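3.2 Collecting demonstrations by remote control

All demonstrations were recorded on the two-arm bench at Brunthorpe. The operator sits at a second bench and moves a pair of light leader arms, and the two working arms follow them joint for joint. We tried two ways of showing the task before settling on this one. In the first, the operator held the working arms directly and pushed them through the motion with the motors slack. This was easy to learn, but the operator's hands and sleeves then appear in much of the video, and a policy trained on such video has come to expect them. It is also hard for one person to guide two arms by hand when both have to move together. Remote control takes longer to learn and gives the operator no sense of touch, but the recorded images match what the policy will meet when it runs alone.

The recording software, Jenedel, stores the joint positions of both leader and working arms, the opening of each gripper and the head view. We use the leader positions as the action to be learned. The difference between the leader and the working arm carries some information about contact. When a finger presses on the floor of a box, the leader can go on moving down while the working arm stops, and that gap is what makes the gripper press. If the working arm's own positions are used instead, the gap is lost and the learned grasp tends to be weak.

3.3 The sorting task

The task is to move small items between a dish rack and a shallow cardboard box. We chose rolls of tape for most of the work because they can lie flat or stand on edge, and the two cases need different grasps. A roll lying flat can be taken by the rim. A roll standing in the rack has to be gripped without pushing it over between the rods, and the approach has to come from a direction that the rods leave free.

Each demonstration begins with the arms apart and ends when the operator presses a foot switch. Operators were told to work at a steady pace, to use the nearer arm for each item and not to correct a poor grasp more than once. Other items were left on the table at the back. They were moved between sessions so that the policy would not learn to rely on where they stood.

We kept 66 demonstrations after checking. Those removed were mostly cases in which the operator paused for a long time over a grasp. Long pauses are a known difficulty in copying from demonstrations, as the arm sees the same view many times with no movement attached to it, and the trained policy may then stop at that point and stay there. We did not cut the pauses out of otherwise good recordings, as this leaves a jump in the gripper position. 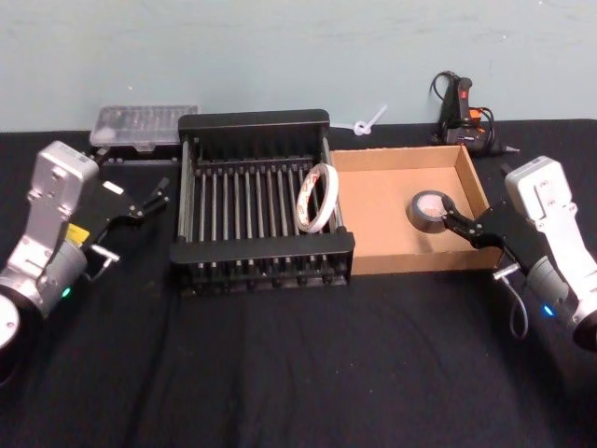 Reading time: 3 minutes

Figure 2. The bench during the sorting task. The right gripper is closed on a roll of black electrical tape in the cardboard box, while the left gripper is open. A roll of double-sided tape stands in the rack.

The grasp in Figure 2 was the one operators found hardest. The walls of the box are low, but the gripper still has to reach over or between them, and from the leader bench it is difficult to judge how far the fingers are from the floor. Operators who came down too fast pushed the box along the cloth. Following advice from the Aquino group, we asked them to stop briefly above the item and then lower the gripper in one movement. This gave more even recordings, and the stop was short enough not to cause the problem described above.

The same data were used to train both policies compared in Section 4. The first predicts a single action at each step and the second, Dasa, predicts a short run of actions.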